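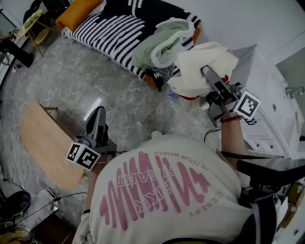
Ullow
Staff writer, Vemport Young Science Pages
Updated 2025-07-16

How cloth is made

Cloth starts as fiber. A fiber is a very thin, long piece of material. Cotton fibers grow around the seeds of the cotton plant. Wool fibers grow on sheep. Polyester fibers are made in a factory from oil.

One cotton fiber is short and weak. To make it useful, a machine combs many fibers so that they lie in the same direction, then pulls and twists them. The twist presses the fibers against each other, and friction stops them from sliding apart. The result is called yarn. You can test this with a cotton ball – pull a little out, twist it, and tug.

Yarn becomes cloth in two main ways. The first is weaving. A loom holds one set of yarns tight, and a second set passes over and under them. The tight yarns are the warp. The crossing yarns are the weft. 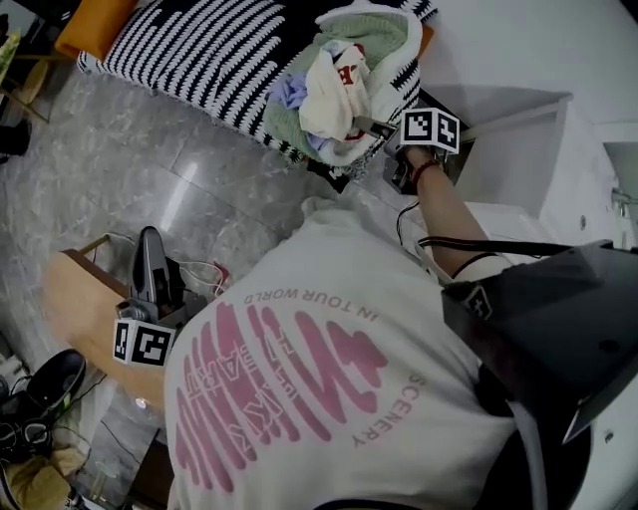
The second way is knitting. Here the yarn is bent into loops, and each loop is pulled through the one before it. Loops can open and close, so knitted cloth stretches more than most woven cloth. T-shirts and socks are usually knitted. Bed sheets and jeans are usually woven.

Color is added with dye. Dye can go on the fiber, the yarn or the finished cloth. A printed design is different – it is put on the surface after the cloth is made.

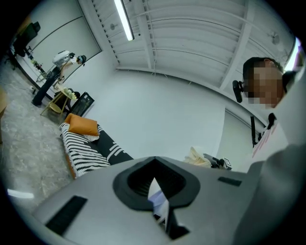
Why does a towel soak up so much water?
A towel is woven with extra loops of yarn that stand up from the surface. The loops give water more places to go, and cotton fibers also take water inside themselves.

Next page: Wool and felt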